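Net run rate when a side is bowled out in a reduced match

Tegan Ashby

I keep the scoring records for the women's second grade in Drururville and need a check on net run rate before the table goes out. Our rules are the usual ones: run rate for, minus run rate against, over the whole season, with only completed matches counted. The online scorebook and my own sheet disagree for one club, Paiva.

The match in question was reduced to 40 overs a side before the toss. Paiva batted first and were all out in 31.2 overs. Tasten passed the total in 28.4 overs. My sheet charges Paiva the full 40 overs for their innings. The scorebook has 31.2. Over the season Paiva have scored 1,454 runs and conceded 1,876, so the gap shows up in the second decimal place, and they are level on points with Nasent.

I have two things to settle. Should the all-out innings be charged at 40 overs, at 50 (the normal length in our grade), or at the overs faced? And is 28.4 entered as 28.4 or converted first?

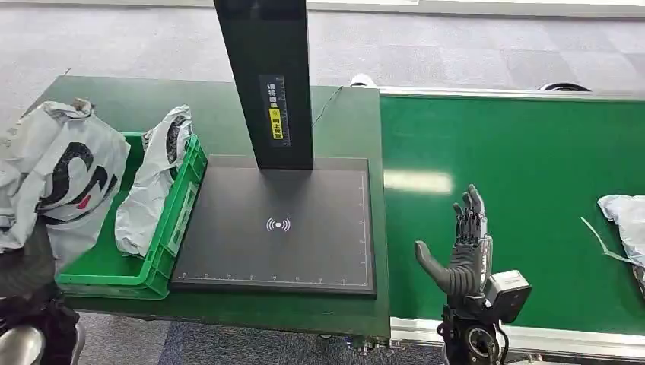
Nivaldo Trindade

Charge 40. A side that is bowled out is treated as having used its full allotment, and the allotment is whatever was set for that match. The 50 has no bearing once the match has been shortened before the start. The scorebook figure is wrong, and it is usually a settings problem. Look for an option that controls how all-out innings are counted, then recalculate the season instead of editing the one match by hand.

On the second point, convert. An over is six balls, so 28.4 means 28 overs and four balls, or 28.667 as a decimal. Likewise 31.2 would be 31.333 if you needed it, though you don't for Paiva's batting. The safest method is to store balls and divide once at the end:

Run rate for = runs scored x 6 / balls charged for batting
Run rate against = runs conceded x 6 / balls charged for bowling
Net run rate = first figure minus second figure

For this match Paiva are charged 240 balls batting and 172 balls bowling. Tasten did not lose all their wickets, so their innings goes in at the actual 172. Do not average the match rates. Add up all runs and all balls over the season first.

Tasten's entry is the mirror image: 172 batting, 240 bowling. If you correct one club and leave the other, the table will be off in both rows.

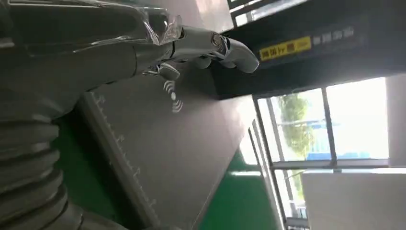

Jailson Sampaio thinks the scorebook is right, as 31.2 is what was bowled and you can't count overs that never happened. Our league has always done it that way and there have been no complaints.

Janaína Rezende

Some leagues do write their own rule, so read yours, but the overs-faced version is not the standard one. It rewards a team for losing its wickets quickly. A side out for 90 in 15 overs would be credited with six an over.

Nivaldo's numbers are correct for the match as described. One addition for Tegan: check whether the match was shortened again after play began. If the second innings was cut and a revised target was set, the team batting first is normally credited with the revised target minus one run, from the number of overs given to the chasing side. In that case the 240 would change, and so would the runs. If both sides had 40 available throughout, nothing else needs adjusting.

Also check how abandoned matches are stored. They should add zero runs and zero balls to both clubs, even where one innings was finished. I have seen exports where the completed innings stayed in the season total.

Round only the published figure. Three decimals is normal. If Paiva and Nasent are still level after that, go to the next tiebreaker in your playing conditions.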